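2018年7月8日 グリッパ比較メモ(おもちゃキッチン、続き)

前回の続きから。Kolla の爪をつけたまま帰ってしまったので、朝いちで外すところから。手首側のねじ一本なめかけ。次に誰か触る人、六角は新しいほうの工具箱のを使ってください。古いほうは角が丸い。

今日やること
・Kolla(平行開閉、硬い爪)と Hemmin(平行開閉、爪がしなるやつ)の掴み比べ
・手首カメラの露出を詰める
・Provby コントローラの指令遅れ、もう一度測る
・時間あれば蓋

アームは Skatura のまま。載せ替えは今月はやらない。Vilmos Fodor さんから「アームも替えて比べないのか」とメールが来てたけど、両方いっぺんに替えたらどっちのせいか分からなくなるので断り。返信済み。

コントローラ

Provby のファーム、ビルド 2706 に上げた。前のビルドで出てた「開」指令の取りこぼし、いまのところ出ず。ただし起動直後に爪の原点出しをサボることがある。電源入れて最初の一回は必ず手で全閉→全開させること。これを忘れると開き幅の表示がずれたまま動いて、本人はずっと正しいつもりでいるからたちが悪い。午前中これで小一時間つぶした。

指令遅れ。閉じ指令を出してから爪が動き始めるまで、だいたい200 ms。先週より短い気がするが、先週の測り方が雑だったので比較しない(ログの時刻がPC側とコントローラ側で混ざってた)。今日のはコントローラ側の時刻でそろえた。開きのほうが閉じより少し速い。理由不明。Hemmin でも Kolla でも同じ傾向なので爪の重さではなさそう。

遅れ自体は今の作業だと困らない。止まってるものを掴むだけだから。困るのは手動操作のとき。ボタン押す→動かない→もう一回押す→閉じてすぐ開く、というのを自分で何回もやった。操作側の二度押し無視を入れること。設定ファイルに項目はあるが既定で切れてる。なぜ。

力の設定は無名数で、単位が書いてない。マニュアルの表も爪の種類が違うものしか載ってない。とりあえず「弱」「中」「強」の三段で固定して、今日はそれ以外さわらない。

カメラ

手首カメラ、露出 3000 µs で固定。自動露出だと金属のものに寄った瞬間に画面全体が暗くなって、離れるとまた白く飛ぶ。鍋が特にひどい。胴がぴかぴかで、周りのものが全部映り込む。自動はもう使わない。

固定にしたら今度は天板の白が飛び気味。多少飛んでもコンロの模様の輪郭が出てればいいことにする。模様は位置決めの目印に使ってるだけなので、色まで正確である必要はない。青と白で差が大きいから助かってる。これが灰色のコンロだったら苦労したはず。

取り付け角は一段起こした。前の角度だと爪の先は良く見えるけど、奥が入らない。起こすと奥の物は入るが、今度はグリッパ本体が手前で場所をとる。どっちをとるか。今日は奥優先で。爪先の接触は見えにくくなるので、掴めたかどうかは開き幅の値で判断する(目で見て決めない)。これ後で絶対忘れるので太字で書いておきたいが太字がない。

レンズ拭いた。指紋ついてたの誰。たぶん自分。

Kolla

良いところから。繰り返しが良い。同じ位置に行かせると同じように閉じる。爪が硬いので、閉じきったときの開き幅がそのまま物の厚みとして読める。鍋の取っ手の輪、掴むと毎回ほぼ同じ値が返る。掴めたかどうかの判定はこっちが断然らく。

悪いところ。位置が少しでもずれてると物のほうが動く。取っ手を片側の爪で先に押してしまって、鍋がコンロの上でくるっと回る。回ると反対の取っ手もずれるので、次の一手も外す。連鎖する。一回やり直すのに人が手を入れて鍋を戻すことになり、面倒。

鍋は蓋ごと秤にのせて 285 g。軽いのですぐ滑る。本物の鍋ならこの程度の当たりでは動かないと思うが、今あるのはこれなので文句を言っても仕方ない。下に滑り止めを敷く案→却下、コンロの模様が隠れる。鍋底に小さいゴムを貼る案→保留。貼ると「掴んで持ち上げる」は変わらないけど「押してずらす」の条件が変わってしまう。ずらす作業は来月(8月)にやりたいのでいまは素のまま。

吊るしてある道具(フライ返し、お玉)。Kolla だと、薄い柄を縦に掴むのは得意。ただし「強」だと掴んだまま捻れる。柄の面と爪の面が平行でないと、爪の角だけで当たってそこを支点に回る。「中」にすると今度は持ち上げる途中でずるっと下がる。爪の内側に薄いゴムを貼ったら中でもいけた。両面テープ貼りなので見た目ひどい。正式には接着するか、溝を切って嵌めるか。

あとフックから外す動き。上に持ち上げてから手前、の順にしないと引っかかる。これはグリッパの話じゃなくて軌道の話だけど、引っかかったときの逃げは爪の硬さで差が出る。Kolla は逃げない。フックの側が曲がりそうになった。非常停止を一回押した。押すのが遅かったと思う。非常停止の箱、もっと手元に置くこと。今は机の向こう側で、腕を伸ばさないと届かない。

Hemmin

載せ替え。フランジの穴は合うがコネクタの向きが逆で、ケーブルを半周まわして出すことになる。手首を大きくひねるとケーブルが突っ張る。結束バンドで仮止め。ひねりの可動域は狭めに制限した(設定は hemmin_tmp に置いた。あとで名前直す)。

爪がしなるので、ずれに強い。取っ手の片側に先に当たっても、爪が負けて鍋はそんなに回らない。わざと横にずらして行かせてみた。Kolla なら確実に鍋を回してる量でも、こっちは大体掴む。掴んだあとの鍋の向きは毎回ちょっと違うけど。

で、その「ちょっと違う」が後で効いてくる。掴んで持ち上げ、隣のコンロに置く、までやると、置く位置のばらつきが掴みのばらつきそのままになる。Kolla は掴めたときは置くのも正確。Hemmin は掴める率は高いが置くのが甘い。どっちを良しとするかは作業次第で、いまの目的(色んな物をとにかく掴んで離す)なら Hemmin 寄り。整列が要るなら Kolla。まだ決めない。

開き幅での判定がこっちは難しい。しなる分、空振りで閉じきったときと、細い柄を弱く掴んだときの値が近い。しきい値をどこに引いても間違える。電流も一緒に見ればいいと思うが、Provby のログに電流が出るのは開発者モードのときだけ。開発者モードにするとログの書き出しが遅くなる。なんなの。Vilmos さんに聞いてみる(前職で同じ箱を使ってたはず)。

柄もの。フライ返しはいける。お玉が苦手。柄を掴むところまでは良いが、持ち上げると先の重さで爪がしなって、先っぽがおじぎする。掴む場所を柄の下のほうにすればましになるが、それだと今度はお玉の丸いところに爪が当たる。「強」にするとおじぎは減る。けど爪の根元が開き気味になって気持ち悪い。長時間はやらないこと。

音。Hemmin は閉じるときキュッと鳴る。樹脂どうしが擦れてる音だと思う。グリス塗っていい箇所なのか分からないので塗ってない。

蓋

午後おそくなってから蓋。ガラスの蓋で、真ん中に飾りのついた銀色のつまみ。これが思ったより手強い。つまみが小さくてくびれがあって、どの高さを挟むかで全然違う。

Kolla:くびれの下に爪が入れば上に抜けないので安心。入らないとつるっと上に逃げる。高さ合わせがすべて。高さを下げすぎると爪先がガラスに当たる。一度カチッといった。割れてはいない。欠けもなし、指でなぞって確認した(素手でやるなと自分に言いたい)。以後、下降の下限をつまみの根元より少し上に設定。

Hemmin:くびれに爪がなじむ感じで、高さが多少ちがっても持ち上がる。ただし持ち上げた蓋がゆれる。揺れてるうちに戻そうとすると縁が鍋の口に乗り上げる。戻す前に一呼吸待ちを入れたら改善。待ち時間はまだ適当。

カメラの話に戻るけど、ガラス蓋は後ろのタイル柄が映り込む。三角やひし形のカラフルな壁なので、蓋の上にも色の模様が出る。つまみの位置を色で拾おうとすると、この映り込みを拾う。輪郭で拾うほうに変えた。縁の金属の輪から中心を出して、そこにつまみがあるとみなす。こっちのほうが安定。斜めから見てるので輪がだ円になるのを忘れてて、最初ずっと手前を掴みにいってた。直した。

ついでに書いておくと、胴のほうにも手前のコンロの青がうっすら映る。コンロの模様を目印にしてるのでまぎらわしい。位置決めの範囲を天板だけに絞ればすむ話。範囲指定はまだ手書き。 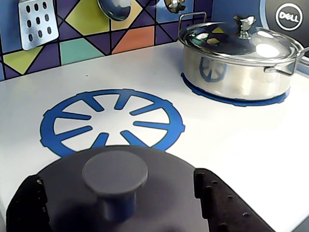 奥のコンロに鍋を置いたときのほうが成績が悪い。両方のグリッパとも。理由はたぶん二つで、ひとつはアームが伸びぎみになって先端の剛性が落ちること、もうひとつは上に吊ってある道具との間がせまいこと。真上から降りようとするとお玉に当たる。なので斜めに入るが、斜めだとつまみに対して爪が左右均等に当たらない。

道具を外してやれば楽になるのは分かってる。でも外したら練習問題になってしまうのでそのままで。せめて順番を「先に道具、あとで蓋」にするのはあり。次それで。

奥の取っ手(壁側のほう)は今日は一回もまともに掴めず。手前から行くと鍋の胴が邪魔、上から行くと道具が邪魔。右に出てるほうの取っ手だけ使うことにした。片持ちになるので鍋が傾く。蓋をのせたままだと蓋がずれそうで怖い。蓋を取ってから鍋、の順番を固定にしたほうがいいかも。

斜め進入の角度を変えて何通りか。浅いと胴にこする。深いと道具にこする。その間に一応通る角度はあって、Kolla はそこで安定。Hemmin は爪が外に少しふくらむ分、通れる幅がさらに狭い。意外なところで Kolla が勝った。Hemmin の爪を短いのに替えればいいが、短い爪は注文してない。見積だけとる。

アームの速度は全部「遅い」側でやってる。速くすると奥で先端が震えて、止まってから掴むまで待ちが要るので結局同じ時間。速度の比較はまた別の日に。

トラブル一件。夕方、Provby が急に開き幅を返さなくなった。画面の値が固まったまま、爪は動く。コネクタ抜き差しで復旧。Hemmin のケーブルを無理にまわしてるせいだと疑ってるが、Kolla に戻してからもう一度起きたら別の原因。戻してからは今のところ起きてない。短時間なのでまだ何とも。固まった間のログは残してある、消さないで。

今のところのメモ(結論ではない)
・硬い爪+ゴム貼りの Kolla は、位置さえ合えば何でもいける。位置が合わないときの壊し方が派手
・Hemmin は鈍感でありがたいが、掴んだあとの姿勢を信用しないこと
・蓋は両方できる。奥は両方いまいち
・カメラの取り付け角はこのまま。露出もこのまま
・二度押し無視はすぐ入れる

やり残し
・Hemmin のケーブル、L字のコネクタを探す
・Kolla の爪のゴム、厚み違いを試す。いま貼ってるのは引き出しにあった端切れで型番不明
・電流ログの件、Vilmos さん返事待ち
・hemmin_tmp の改名
・非常停止の箱の移動。これは明日の朝いちばんに
・指令遅れ、開きと閉じで違う件。オシロ借りられたら測る
・蓋の戻し、待ち時間をもう少しまじめに決める
・ログのフォルダ名を日付+グリッパ名に統一。今日の午前の分は Kolla なのに Hemmin の名前で保存してしまってる。中身を見れば分かるけど、見ないと分からなので注意

片付け:アームは退避位置、電源は落とした。グリッパは Kolla がついた状態。Hemmin は箱に戻して棚の二段目、爪は外さずそのまま。鍋は奥のコンロの上に置いて、蓋もかぶせた。明日さわる人は全閉→全開を先に。

追記。帰りぎわに Vilmos さんから電話。電流は開発者モードにしなくても診断ポートのほうから取れるらしい。ポートの番号を聞いたが紙に書いて机に置いてきた。明日写す。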